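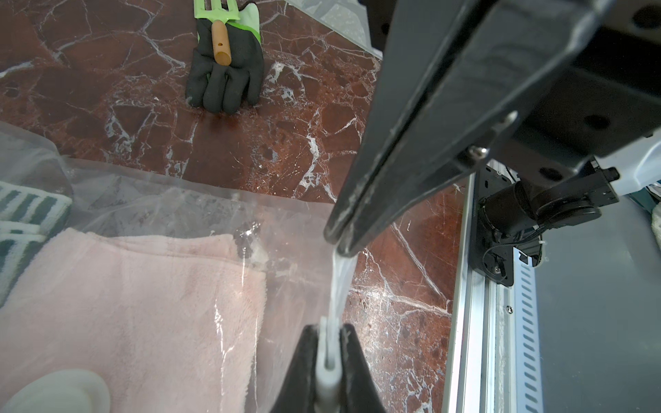 December
by Myrtle Quintanilla

I have been saving clear plastic for years, on the theory that a sheet of it is always one errand away from being useful. The errand has not come. What has come is a drawer that opens two inches and then stops, like a bank teller who has seen my balance.

So this month I am dealing with the plastic. Wrapping off a mattress, wrapping off a lamp from Marchetti, the big crackly sheet the Stetley chairs came in. You would think a thing you can see through would take up less room. Fold it in half and it unfolds. Fold it in quarters and it waits until you've turned around to get the tape. The only method I've found is to gather it up lengthwise, twist it into a rope and sit on it, and I don't always have the evening free.

My neighbor Otis keeps his flat between sheets of cardboard behind the wardrobe, and he told me so in the voice people use for their cholesterol numbers. I tried it. The cardboard slid down, the plastic slid further, and I now own a wardrobe I can't push back against the wall.

The rule since then is that I keep 2 sheets, one for painting and one for whatever leaks next. Everything else goes to the drop-off bin by the supermarket, if they take that kind, and the sign there is no help at all. I got as far as the front door with the first bag before I pulled out one really good piece - hardly creased, big enough to cover the bike. It's back in the drawer.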